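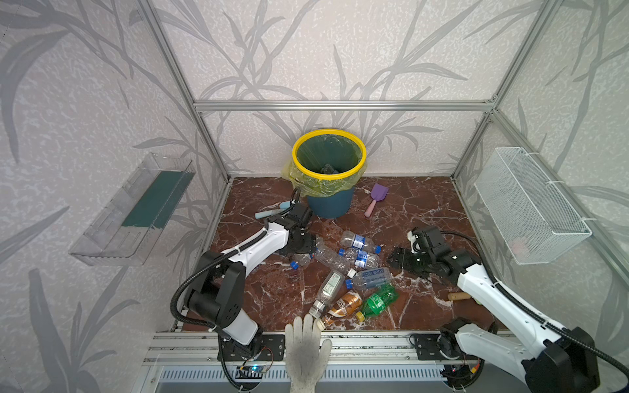
Plastic bottles, one of them crumpled.

Ullelent wall-mounted bottle crusher, £48 from Melirik
Reviewed by Yamuna Kamath, 18 December 2020

There is a type of household gadget that exists to solve a problem you could also solve by standing on it. The Ullelent bottle crusher is one of these. It bolts to the wall, you put an empty plastic bottle in the cradle, you pull down a lever, and the bottle becomes a small sad disc. I have had one by the back door for 21 days and I am fonder of it than I meant to be.

Some background. We are a fizzy water household. I know there are machines for this and I have owned one, and I have also owned the drawer in which its gas cylinders went to die. So we buy bottles, and the bottles go in the recycling, which our council collects once a fortnight in a box designed for a family who drink from a stream. By the second week ours looks like a raft.

My previous method was the foot. The foot is free and always to hand, but it sends the cap across the kitchen at shin height, and the bottle then slowly breathes itself back to full size overnight. Everyone who crushes bottles by foot knows the noise they make at three in the morning.

Fitting it

The box contains the crusher, four screws, four wall plugs of a grey so brittle that I threw them straight out, and a leaflet. The leaflet advises mounting "at height of the happy elbow". Mine went up at the height where there wasn't already a pipe. You do need a solid wall or a stud. My neighbour Kacper Sadowski put his into plasterboard with the supplied plugs, and now has a bottle crusher and a hole with a view of his boiler cupboard.

Allow an hour. The lever arm comes separately and has to be attached with a bolt that can only be reached by a person with three wrists.

Using it

Cap off, bottle in, pull. Half-litre bottles go flat in one stroke with a very satisfying crackle. Two-litre bottles need two goes, the first with the bottle upright and the second after you have retrieved it from behind the washing machine. The cradle has a little lip at the front which is supposed to prevent this and is about as much use as a polite cough.

Put the cap back on straight after crushing and the bottle stays crushed. This is by far the most useful thing in the leaflet, and it's in the smallest type, under the warranty.

Milk bottles are a mixed business. The handle side folds beautifully and the other side sulks. Squash bottles are too thick and I have stopped trying. Shampoo bottles will go, but rinse them first, and I'd ask you to learn from my coat on that one.

Glass is forbidden. The leaflet says so in red, with a drawing of a man looking upset. I keep the two apart now with a bin for glass on the other side of the door, after my brother-in-law Ashwin reached for the lever with a cider bottle in his hand and an expression of scientific interest.

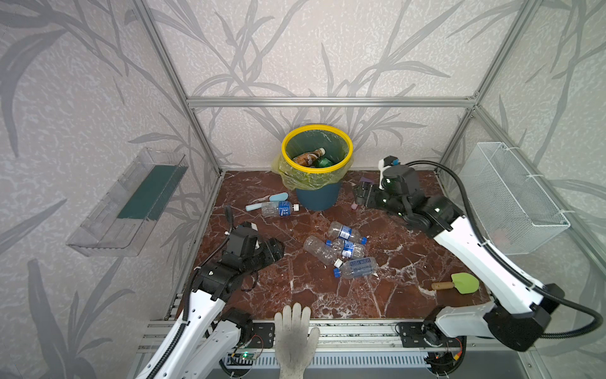

Brown bottle, green bottle, yellow liner.

How it compares

I borrowed the Vakura for a few evenings from Gunnel Wikström at number nine. It's the floor-standing sort, with a pedal, so in effect it is the foot again with a steel tray attached. It flattens thick bottles that the Ullelent won't look at. It also weighs as much as a dog and lives in the middle of the floor like one. If your walls are hopeless, get the Vakura. If you have any wall at all, I'd still go for the lever.

There's a cheaper one sold under the name Manalastas which looks identical in the listing apart from a plastic handle. I haven't tried it. I have met plastic handles.

Grumbles

The paint is already coming off where the lever meets the stop. The rubber grip turns round and round when your hands are damp. It drips, too: there's always a last mouthful in the bottom of a bottle, and it comes down the wall. I have taped up a strip of old oilcloth, which does nothing for the look of the place. Ullelent claim the spring is good for 2,000 pulls, and at our rate of consumption I'll be in a position to comment sooner than I'd like.

Small children adore it, so mount it above them. Mine have started finishing drinks they don't want in order to have a go.

Would I buy it again?

Yes, with my own wall plugs. The recycling box now shuts for most of the fortnight and the kitchen is silent at three in the morning, apart from the fridge.

Four out of five. The missing one is for the bolt.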